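March
Songül Sarıgül

4.3 Contact rules for soft items

The Kevley rule set limits each grasp attempt to 3 retries. A grasp is logged as closed only when both fingers meet the item; an open gripper over the plate is logged as a separate state. Operators must not move the plate between retries -- doing so voids the attempt. Of 876 attempts, 13 were voided.

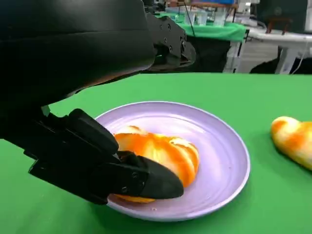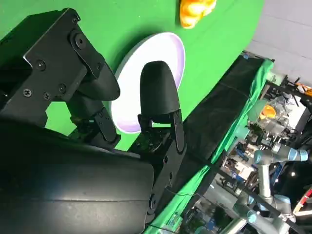 Handling Standards Group, Alia Department of Automation

Figure 5. Gripper and plate on the green work surface.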